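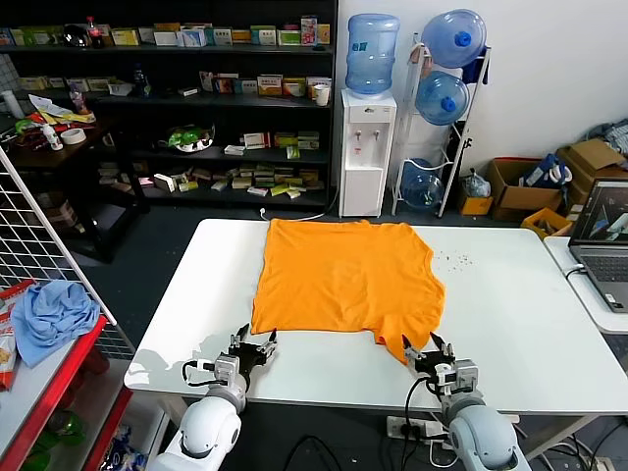

Two-arm garment handling at the Peltlow site: the right gripper holds the lower edge of an orange T-shirt.

Call for Participants: Teaching Two-Armed Robots to Fold Clothing

The Urketti research group at Peltlow invites adults to take part in a study of how people teach robots to handle soft items. The study will enroll 30 participants. Sessions begin in April at our Udport building.

Background

In earlier work, the group recorded 161 folding demonstrations given by trained staff. A control policy learned from these recordings handled flat shirts well but often failed when a sleeve or hem was bunched. When operators stepped in during a failed attempt and corrected the grasp, and those corrections were added to the training set, the policy recovered from bunched fabric more often. All corrections so far have come from people who know the system. The present study asks whether first-time operators can supply corrections of the same value.

What participants will do

Each participant will attend five sessions. The first is an introduction to the controls and the stop button. In the remaining sessions, participants will watch the robot attempt to fold T-shirts and will take over both arms by hand controller when they judge that a grasp is going wrong. Arm movements and the time of each takeover will be recorded. A short questionnaire follows every session.

Who may apply

Applicants must be 18 or older, able to use both hands, and comfortable standing for up to an hour with breaks. Prior experience with robots is not required. Persons who have worked for the Urketti group or for its equipment partner, Van Acker, are not eligible.

Payment

Participants who complete all sessions will receive $200. Those who withdraw early will be paid for the sessions attended. Participation is voluntary and may be ended at any time.

How to apply

Please complete the interest form at the Udport front desk or on the study page by 17th February. Questions may be addressed to the study coordinator, Mieke Martens.

Comments (3)

rlh_udport
Is there parking at the building, or should we use the street?

Mieke Martens
Participants may park in the rear lot. A permit will be sent with the confirmation letter.

Dana
I am left-handed. Does that rule me out?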